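Bench assistant, small goods – Ramell, Hiltville

Ramell sorts and repacks small household and hardware items for resale. We need one more person for the handling bench, 30 hours a week, starting in May. Shifts begin at 8 in the morning.

Most of the work is done at a long, pale-topped table. Stock waits in clear plastic bags along the back, and the small loose pieces are dealt with in the open space at the front.
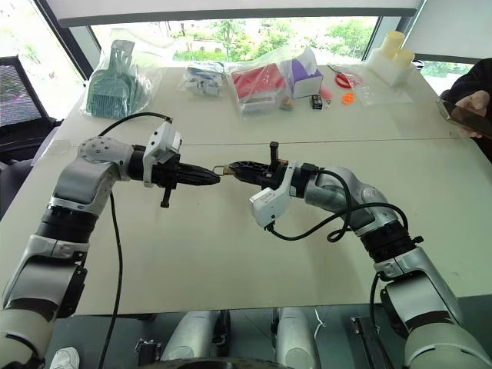 You will check each piece, match it to its line on the Stikov stock list, and bag and label it. A full list runs to 222 lines and takes more than one shift.

Brass and other metal parts need extra care. Old finishes are left as they are – no polishing, no solvents.

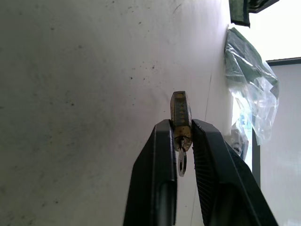 You should be comfortable with fine handwork and able to read small print. Experience in a hardware store or stockroom helps but is not required. Boxes weigh up to 40 pounds, and a cart is provided. 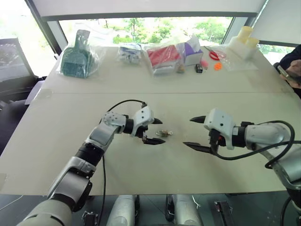
Bagged scissors, tissues and candles go on separate lists from the metal parts. Training is paid.

To apply, leave a resume at the Gyamfi Building front desk, marked "Bench."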